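Workshop Tips: Notes From the Gripper Open Day at Hodness

We use cookies to remember your settings and count visits. By staying on this page you accept this. Manage preferences

Hodness opened its automation shop to the public on 7 December 2019. The demonstrations covered gripping, part presentation and simulation. Most of what was shown applies to a home bench with a vise and a pair of clamps, and the points below are written with that in mind.

1. Hold the part by its stiffest feature

Thin rims flex. Hubs, collars and bosses flex much less. The demonstrator at the Randari bench gripped a shallow plastic lid by the rim first, and the lid bowed enough to slip out when the arm turned. On a drill press the same lid would have spun. Clamp on the thick section and leave the wide section free.

2. Clean the jaws before you tighten them

More force does not fix a dusty jaw. The shop wipes its finger pads with a dry lint-free cloth at every part change and with alcohol at the end of a shift. For a bench vise, a dry wipe before each job is enough. Oil on a smooth jaw is the usual cause of a part creeping under load.

3. Use soft pads on finished surfaces

Gunn showed 2 pad materials, a firm rubber and a cork composite. The rubber held better on glazed ware and left a faint gray line on white pieces. The cork left no line but needed replacing sooner. Scrap leather glued to a strip of wood does a similar job at home.

4. Set parts down the same way every time

A tray with shallow pockets took up one whole bench. Each part went in with the same side up, and the arm needed no second look at it. Anyone who drills or sands in batches can cut a pocket board from scrap. Mark one edge as the front — a pencil line will do.

5. Test the grip in software first

The simulation station ran the full pick before the real arm was switched on. The software can place the viewpoint between the fingers, looking at the underside of the part, where a person at the bench would have trouble getting their head. Look for contact on both sides of the collar at the same height. If one tip sits higher than the other, the part will tip when the weight comes on. 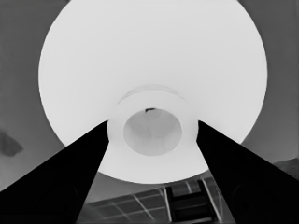
6. Lift a little, then stop

After closing the fingers, the shop raises the part 2 millimeters and waits 3 seconds. If it has not shifted, the move continues. The same pause is worth using with a hoist, a suction cup or a pair of kitchen tongs and a hot jar.

7. Write down the setting that worked

Each Drarby controller had a card taped to the side with the jaw opening, pad type and part name. A card on the vise or the drill press saves repeating the trial. Pencil holds up better than ballpoint on an oily card.

The next open day is planned for March. Closed-toe shoes are required on the shop floor, and safety glasses are handed out at the door.

Get new tips by email. Enter your address to join the newsletter. Unsubscribe at any time.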